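Cómo ordenar una sala de trabajo pequeña en 30 minutos

Esta rutina sirve para una sala con una mesa, un mueble de cajones y unas cuantas sillas. La usamos en Tusero desde junio.

1. Despejar la mesa
Deje encima lo que se vaya a usar ese día: el portátil y, como mucho, un libro o cuaderno. Lo demás va al mueble.

2. Ordenar el mueble
Agrupe por un lado vasos y botellas y por otro los aparatos pequeños. Lo que lleve más de 6 semanas sin usarse, a un cajón. 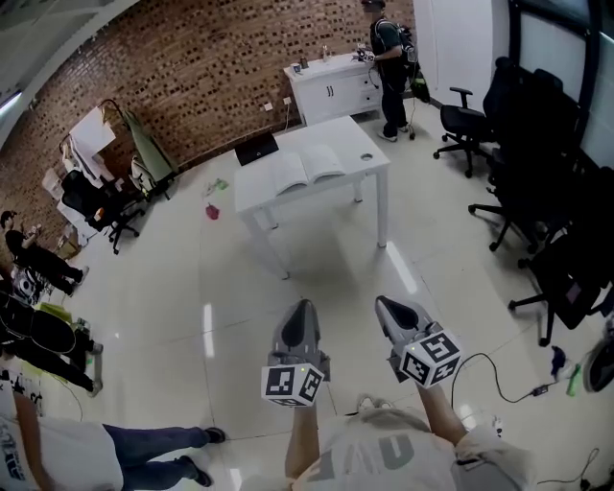 3. Recoger el suelo
Levante primero los objetos sueltos. Después lleve los cables hacia la pared y sujételos con velcro. Barra y friegue las baldosas al final.

4. Colocar las sillas
Las sillas con ruedas, junto a la ventana, sin tapar la puerta. Gwenaël Baudry prefiere dejar una ya arrimada a la mesa; también vale.

La primera vez tardamos casi 61 minutos, sobre todo por los cajones.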